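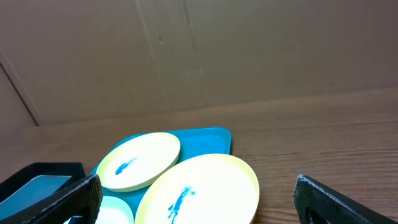
4. Dar de alta una ficha de servicio

Antes de empezar: tener a mano la hoja de servicio escaneada (las dos caras) y el número de legajo. Sin legajo no arranca. Guía para Zomidura de escritorio, la versión web va aparte.

4.1. Abrir el fondo Cotard. Menú Archivo > Fondos > Cotard. Tarda en cargar, son 613 fichas.

4.2. Pulsar Nueva ficha. Apellidos primero, con tildes, tal cual el documento. Si el escribiente puso "Gimenez" con G, se deja con G. La variante moderna va en Otras formas.

4.3. Unidad y empleo. Elegir de la lista, no escribir a mano. Un soldado pudo pasar por varias unidades: una línea por cada una, en orden de fecha.

Nota: el cuartel de Vosel sale dos veces en la lista. Usar el segundo. El primero es el hospital, está mal rotulado y sigue pendiente.

4.4. Fechas. Día-mes-año. Si falta el día, dejar 00. No inventar, no redondear. 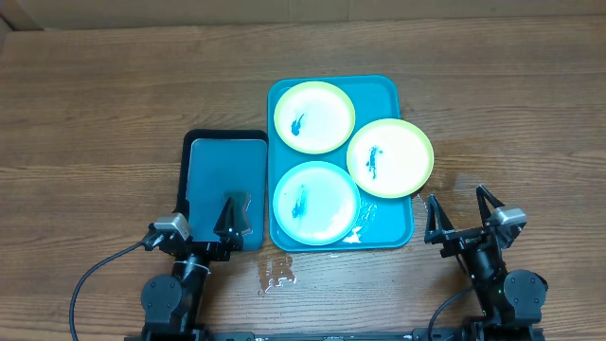 Sølve Nordin: a mí el 00 me lo rechaza en la fecha de licencia, en la de alta no. Lo dejo en blanco y pongo "sin día" en Observaciones, ¿vale así?

Vale así hasta que se corrija. Pero "sin día" siempre en minúscula, que si no el buscador no lo encuetra.

4.5. Adjuntar el escaneo. Anverso y luego reverso. Máximo 6 archivos por ficha. Las cartas personales no van aquí, van en Correspondencia (apartado 5).

PRECAUCIÓN: guardar antes de adjuntar. Si se adjunta sin guardar se pierde todo lo tecleado. En enero se perdieron así casi 33 fichas. 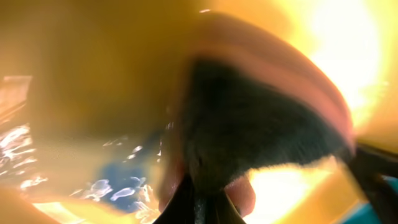
4.6. Guardar y anotar el número que da el programa. A lápiz, esquina superior derecha de la copia. En el original nunca.

4.7. Vincular con otras fichas. Hermanos, mismo reemplazo, misma acción. Botón Vínculos, teclear número, Aceptar. Se hace en un solo sentido, el otro lo pone el programa.

Ojo con el legajo 499: dos hombres con el mismo nombre y la misma quinta. Mirar el nombre de la madre antes de vincular nada.
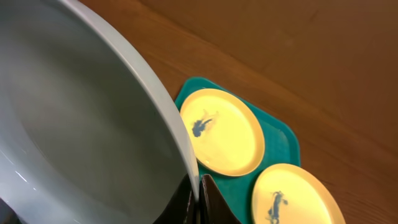

4.8. Cerrar el fondo. Archivo > Cerrar fondo, no la cruz. Con la cruz queda bloqueado para los demas y hay que pedir a Chaiyaporn que lo libere desde el servidor.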